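Decanting, and why I stopped doing it

August 14, 2023

For several years I decanted nearly everything that came into the house. Flour, rice, lentils, bicarbonate, dishwasher salt, all of it went into matching Jostby jars with a strip of label tape across the front. I have now reversed most of this and the notes below record what went wrong.

The first fault was loss of information. A manufacturer's packet carries a batch code, a best-before date, storage instructions and, for cleaning products, the safety text. My label tape carried one word. In July I found a jar marked SODA and could not establish whether it held bicarbonate of soda or washing soda. Both are white powders. Washing soda is much the more alkaline of the two and has no place in a scone. I threw it out, and went through the rest of the shelf the same evening.

The second fault was mixing. If a jar holds 70 g of old flour and you tip a new bag on top, the old flour stays at the bottom more or less for good. Liesl Kaufmann, who shares the kitchen with me, had been saying this since the jars arrived. Her method is to empty the jar into a bowl, fill it from the new bag and put the old stuff back on top. It works, but it adds a washing-up item every time.

The third was the seals. Of the 25 jars I bought, the older ones have gaskets that have taken a set and no longer spring back when the lid is off. Jostby sells replacements only in packs that do not match the sizes I own. I tried the Surdu ones, which are slightly too thick, and the clips will not close over them.
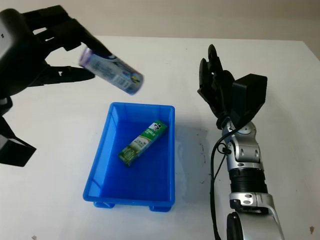
Original container, original label, lilac cap. This is the side I have come down on.

The current rule is that a product stays in what it was sold in if that closes properly. Paper bags of flour and sugar do not, so they go whole into a lidded box, bag and all, with the top folded over and clipped. Anything for cleaning stays in its own packaging without exception and lives on a different shelf from the food.

Bogdan Bucur asked by email whether the shelf now looks worse. It does. It also takes up more depth, as round and square containers do not pack well together — I had to move the upper board up by one peg position, which meant the tall vinegar bottle could finally stand upright.

Remaining jobs: find a use for the spare jars, remove the label tape residue (white spirit first, then washing-up liquid), and decide what to do with the dried beans, which came in bags that split when opened.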